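Subject: Re: [sim-data] Drawer episodes: what to keep, what to drop

Replying to the list because the storage question affects the Ova people as well.

> On December 8, 2025 the Clostorico maintainers wrote:
>
> The drawer set now stands at 383 episodes. Before we freeze it we need
> an answer on two points. First, whether close views in which the gripper
> is out of sight should stay in the training split. Second, whether the
> episode length should be fixed or left to the operator.
>
> We would also like the label file to stop using "open" for everything
> between a finger's width and full travel.

On the first point, keep them. The close view is often short of information, and the policy has to cope with that. In the still below, the cream slab takes up most of the view, and only the upper part of the wooden compartment shows underneath it, with deep shadow at the back. The arm does not appear at all. A model trained only on views with the fingers in plain sight will have had no practice with input of this sort.

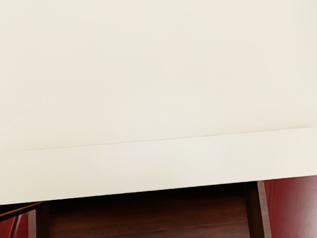
Grurine disagrees, and wrote off-list that such views teach the network to lean on joint readings and ignore the cameras, so they should be capped at a fixed share of each batch. I have no strong objection to a cap. I would set it in the sampler and leave the files alone, so that it can be changed later without a new release.

On the second point, leave the length to the operator but trim the idle part at the start. I went through the September batch and roughly 30 steps at the head of each episode hold no commanded motion. They do no great harm in small numbers. In bulk they teach the arm to wait. The trim script is in the tools folder and takes one argument, the motion threshold. Please do not trim the tail. The steps after the last command are the only place where we can check that the drawer has stayed where it was left.

Labels. I propose we drop the word "open" and store the joint position as a fraction of full travel, one value per step. The simulator gives us this for nothing. Anyone who needs a yes/no flag can derive it, and we can then argue about the threshold separately. My own runs use 80 per cent.

The wide view is the one I would use for checking labels by eye. It gives the long front board of the drawer and its right side board, which is enough to tell a long pull from a short one. It does not settle contact. The gripper overlaps the front board from this angle, and I would not let anyone mark "grasped" from it without the force trace alongside. 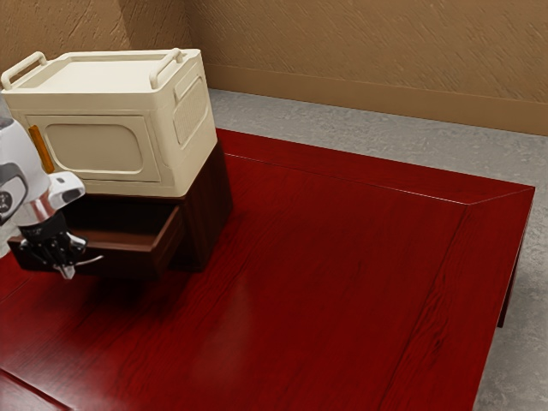
*Wide view, simulated: drawer pulled far out, gripper in front of it, cream box on the cabinet.*

Other items, briefly:

- The grasp flag in the Won exporter is written one step late. Fixed on the branch, not yet merged. Re-export anything you made with the old version.
- 14 episodes have a missing wrist stream. I have listed their identifiers in `exclude.txt` and suggest we leave them out of both splits.
- Table and wall textures should be drawn per episode and held constant within it. One of the older configs redraws them at every reset of the camera, which gives a jump in the middle of a pull.
- Random seeds belong in the episode header. At present they are only in the log, and the logs are not shipped.

If there is no objection to the fractional label I will convert the existing files and post checksums. The freeze can go ahead once the Won branch is merged.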